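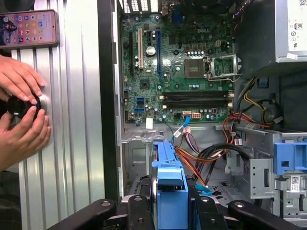 *The Dell with its side off — CPU socket and both RAM slots empty.*

Hi all,

> Is the old Dell tower worth stripping, or should the whole thing go to Titetti in November?

Strip it, I say! The power supply has its label, the board looks tidy, and I'd love to keep the blue drive caddies because the ones in my Prilorum box never fit anything. Please bag the screws this time (I'm still finding strays from the last one).

Drives go in the padded crate, label side up — not loose in a drawer, please.

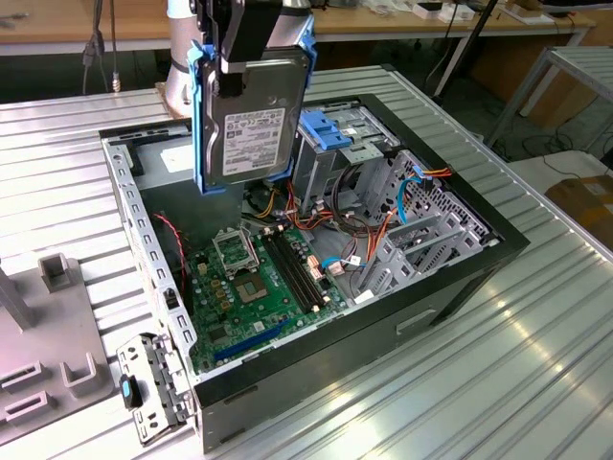 I also want the SATA cables, the light blue one especially, and I'll trade a Wada fan for the power supply if anybody's short. Shelf tag for the case is 362. Whatever's left can go out with the scrap metal.

More when I've checked the RAM box!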